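Flowers for October

Every year in October I change the flowers on the side table, when the garden has not much more to give. My neighbour Gobnait Duggan thinks it is a lot of work for a small corner of the house, but I like to do it slowly, on a Tuesday morning with the radio on.

This time I wanted very few colours. I have bought a rose in a soft pink, some green leaves and a little yellow-orange for the warm side. I learned from Marijke, who gave us a course of 2 evenings last winter, that one should first lay everything down next to the vases and look for a while before putting anything inside. It is good advice. Before, I always cut the stems too short and then I was sorry.

The tall vase was 16 euros at the market. The small round one is older and has a narrow opening, so it can take only one thin stem.
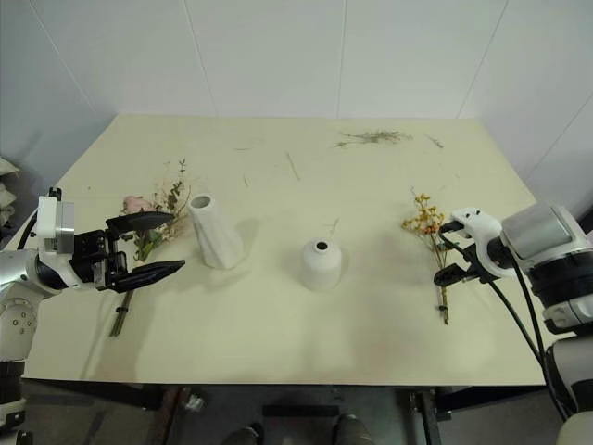 The two white vases, with the pink rose bunch and the yellow-orange sprig still on the table.

I think the rose must go in the tall one. If you dry your own flowers, please write me how you keep the colour, mine become brown very quickly.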